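Getting the Blocks Back in the Bin: My Project on Toy Cleanup at the Plurum Playroom

Where the idea came from

For my home and family studies project I wanted something I could do with my own two hands, and I've been helping out at the Plurum playroom in Gallton since August, so cleanup time was right there waiting for me. If you've ever tried to put away foam blocks with a bunch of four-year-olds who'd much prefer to throw them (so fun, so loud!), you know why I picked it. My question was simple: does the kind of container change how long it takes to clean up?

What I used

The playroom owns 206 foam blocks in all, but I only used 50 for each round so I could get through a lot of rounds in one afternoon. I compared three containers — a cardboard box, a drawstring bag, and a see-through bin with a lid. Every round started with the blocks dumped out on the table, and I put them away by myself the first few times to get a feel for it. Then the kids joined in, and that's when my neat little chart got messy.

What happened

The box was the fastest, which kind of annoyed me because I was rooting for the bin. Adding up every round with the box, we put away 2,075 blocks, and the kids hardly ever missed such a big opening. The bag was the worst by a mile. It flops shut, somebody has to hold it open, and the long pieces get stuck sideways. My slowest bag round was 111 seconds and I was ready to quit.

The bin came in second, but it had something the other two didn't. The kids could see what was already inside, so they started asking for certain colors and looking for the ones still out. The arch blocks were the real trouble. They take up a ton of room for what they are, and if you leave them for last you end up pulling half the bin out again. I started putting the big pieces in first and it helped a lot.
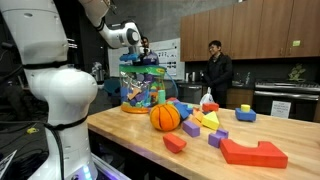
Figure 1. The clear bin with its green lid, and foam blocks and an orange plush basketball on the table.

What I'd do differently

I should've kept the plush toys separate from the start. A soft ball squishes down in a bag but hogs the space in a bin, so mixing them in wasn't very fair. I'd also like to try labels with pictures on them, the way the Simões reading room does with its puzzle shelf.

For now the playroom is keeping the bin for the small blocks and the cardboard box for the arches and the long ones. My chart and the timing sheets are in the folder by the sign-in desk.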